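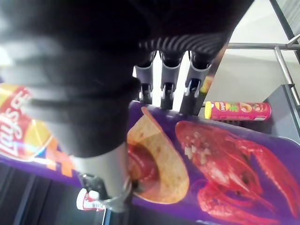

Kaja Kairys

Kontrolle Snackregal + Vorrat, Teeküche Hurnunitz, September

Gegangen mit Erick Rugemalira, Beginn 8:15. Kürzel: ok / Mangel / offen.

1. Verpackungen unbeschädigt – ok
Chipsrollen einzeln in die Hand nehmen, Deckel und Boden abtasten. Lila Lay's liegt quer. Rollen künftig bitte hinstellen, steht so auch im Aushang.

2. Mindesthaltbarkeit – Mangel
Zwei Packungen Knäckebrot drüber, aussortiert. Rest geht bis Frühjahr. Datum bei den Rollen am Boden ablesen, nicht am Deckel suchen.

3. Angebrochenes beschriftet – Mangel
Nüsse offen, kein Name, kein Datum. Weg damit. Stift hängt wieder nicht am Haken, bitte nachkaufen.

4. Allergenliste ausgehängt – offen
Alte Fassung hängt noch. Neue hat Apostolos Psarras, druckt er aus. Würzsorten bei den Chips einzeln eintragen, nicht nur "Chips".

5. Regal standsicher – ok
Wandwinkel nachgezogen. Fachlast max. 40 kg, Aufkleber lesbar. Wasserkästen gehören trotzdem nach unten!!

6. Abstand zu Heizung und Herdplatte – Mangel
Soll 100 cm, gemessen 46. Regal muss rüber, geht nur zu zweit. Termin mit Maricruz Villaseñor abstimen.

7. Schädlingsspuren – ok
Hinter der Sockelleiste geschaut, nichts. Krümel im unteren Fach ausgesaugt.

8. Leergut und Pappe – ok
Leere Rollen nicht ins Altpapier, Metallboden. Kommt bei uns in die Sammelkiste im Flur

Nachkontrolle Punkt 3, 4 und 6. Schlüssel zum Vorratsraum liegt bei Erick.

Kontakt: Hausdienst Hurnunitz, Durchwahl 34 | © Hurnunitz | Nach oben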